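The Shape of Things on the Table

Maricruz Tapia owns 79 toy blocks and can defend every one of them. The stars, she will tell you, are the troublemakers. They don't stack, they don't roll, and they hurt about as much as you'd expect at two in the morning.

Her daughter, who is 4, sorts strictly by color. Red lives with red, yellow with yellow, and a cylinder may share quarters with a star as long as the paint matches, so to speak. Tapia spent most of May lobbying for sorting by shape. She lost.

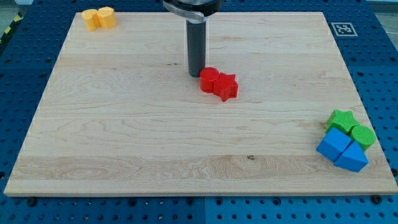

The maple was her one extravagance. She paid $391 for a board at a lumberyard in Zekdale, intending to make a serving tray, and got as far as beveling the edges. Then the blocks moved in. "I wanted cheese on it," she says. "I have hexagons."

She has since stopped buying storage bins. The last one, a Plaltilero with a lid that needed two adults, now holds potatoes. The blocks stay out overnight in their little color-coded neighborhoods, and guests eat around them.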